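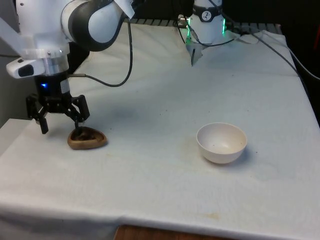 Catinca Sârbu wrote in last week that my post on apologies let the late person off too easily. Her husband says sorry every time, and means it, and he has been late to something every week they've been married. She wanted to know what she is supposed to do with a sorry that never changes anything.

I've thought about it for a few days. I don't have a full answer for her, but I do have what happened with me and Tavion over the dishes and the money, so I'll write that down.

We had been living together for 2 years when we had the fight over the 500 dollars. He had lent it to his brother out of our joint account and didn't mention it. I found out when the rent went through and the balance was lower than I expected. He apologized right away. I said it was fine. It wasn't fine, and I was short with him for most of November.

What I did wrong

I said "it's fine" when I wanted to say I was scared. My parents fought over money and I hate looking at a bank balance to this day. Tavion didn't know that. He thought I was angry at his brother, so he kept defending his brother, and I kept getting angrier -- we were having two different arguments.

My friend Nia asked me what I would have liked him to do. I couldn't tell her. I had been waiting for him to guess it, and I didn't know it myself. 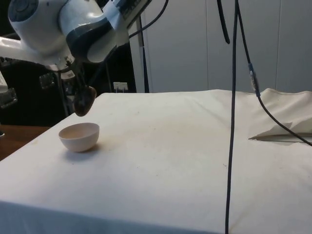 What we do now

We agreed on a number. Anything up to 600 dollars out of the joint account gets a text first, even if it's for the car. Anything over that, we sit down and talk. It felt stiff at the start, like asking permission, and Tavion said so. I told him I'd be sending the same texts, and I do.

The other thing is that when one of us apologizes, the other one has to say what would help. It can be small. "Call me when you leave work" is enough. Sometimes I say I don't know yet and I'll tell him tomorrow, and then I have to remember to tell him.

So, Catinca, I would ask him for one thing. Pick the event that matters most to you this month and tell him why that one matters. If he's late to that too, then you have a different conversation ahead of you, and I'd have it at home and not in the car on the way there.

Comments are open. I'm slow to answer but I read them all.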